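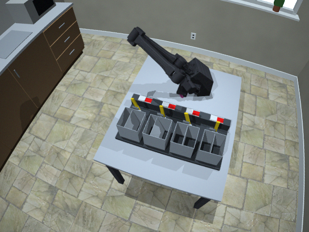 Callers in the first weeks did not ask for advice at all, according to Fuad Teshome; they asked whether the person who picked up would still be there the next day, and the line had no way of promising that. The remark was made in our first interview and recurs, in other words, in most of the later ones. It bears directly on the problem treated in this section, which is how a helpline passes a caller from the person who answers to the person who can act.

4.2 Handover between listening and casework

The Sulel line was opened after the April flood in the Stalier district. It served 3,000 households, most of them in the lower part of Zarden, and was staffed in two tiers. Listeners answered incoming calls, took a name and a number, and stayed on the line as long as the caller wished. Caseworkers handled claims, temporary housing, debt and referrals to medical services. They did not answer incoming calls. Every matter that went beyond conversation therefore had to be handed over at least once.

Call records were exported from the Baumgart call log when the study period closed in October 2022. The export contained 688 calls marked for handover. We excluded test calls and calls in which the caller withdrew consent before the end of the conversation; neither category is included in that total. A handover was coded as complete if a caseworker had spoken to the caller, and as broken if the record was closed without such contact. Voicemail messages were not treated as contact. This rule is stricter than the one used by the line itself, whose monthly reports count any attempt to ring back, and the two sets of results should not be compared directly.

Of the calls marked for handover, 83 were coded as broken. We read the listener's notes for all of them. The most frequent pattern was a correct note sent to the wrong queue. Housing and debt matters were often raised in the same call, and the log allowed only one category to be selected. Listeners chose whichever the caller had mentioned last, or whichever seemed more urgent, and caseworkers in the other queue did not see the entry. A second pattern concerned telephone numbers. Several callers were staying with relatives and gave the number of the house they had left, where the landline was no longer connected. Listeners had not been told to read the number back or to ask where the caller was sleeping.

A third pattern is harder to classify. In these cases the note was complete and the queue correct, but the caller declined to speak when rung back. Eckhard Schwerdtfeger, who coded these records independently of the first author, treated them as refusals of service. The first author treated them as broken handovers, on the ground that the caller had agreed to further contact at the end of the first call and withdrew only when a stranger rang. After discussion the second reading was adopted – the notes gave no sign of a change in the caller's circumstances between the two calls. The disagreement is recorded here so that readers can judge its weight.

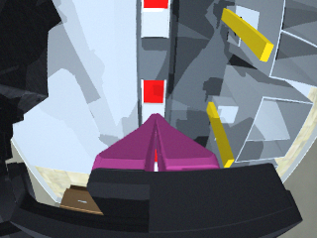
Handover practice changed during the study period, when the line introduced what its staff called the shared call. The listener remained on the line while the caseworker joined, introduced the caseworker by first name, repeated the caller's main concern in one sentence, and left when the caller agreed. Neither tier gave up its own work. The listener kept the wide, open part of the conversation and the caseworker kept the wide, detailed part of the file, and each narrowed to a single agreed sentence at the point where they met. The arrangement is broad on each side and narrows from opposite sides towards a single point. We use the term apex for the agreed sentence in the remainder of the paper. It is a coding unit only and carries no claim about its effect on the caller.

Figure 2. Paired gripper fingers forming a pointed, roof-like shape (computer rendering).

Interviews with 50 former callers were used to check the coding of the apex. Respondents were asked what had been said when the second person came on the line. Where a respondent could give the substance of the sentence, and it matched the caseworker's note, the apex was coded as recalled. Exact wording was not required. Respondents who had been handed over before the change were asked the same question about the first call back they had received. Their answers were generally longer and less definite, and more often dealt with the delay than with anything that was said.

Two limits apply. First, the shared call was introduced when call volume was already falling, and a caseworker was more likely to be free at once than in the early weeks. Some of the difference between the two periods may be due to this alone, and the log does not hold enough staffing data to separate the two effects. Second, the interviews reached only people who could be found. Callers whose handover had failed through a wrong number are missing from them almost by definition, and we made no attempt to trace these people through the district register.

The queue problem was not affected by the shared call and continued to the end of the study period. A request to allow two categories per record had been sent to Baumgart but was still open when the export was made. In the meantime, listeners in Zarden typed the second category into the free-text field – a habit which we found in their notes but in no written instruction. Section 4.3 deals with these informal entries and with the way caseworkers searched for them.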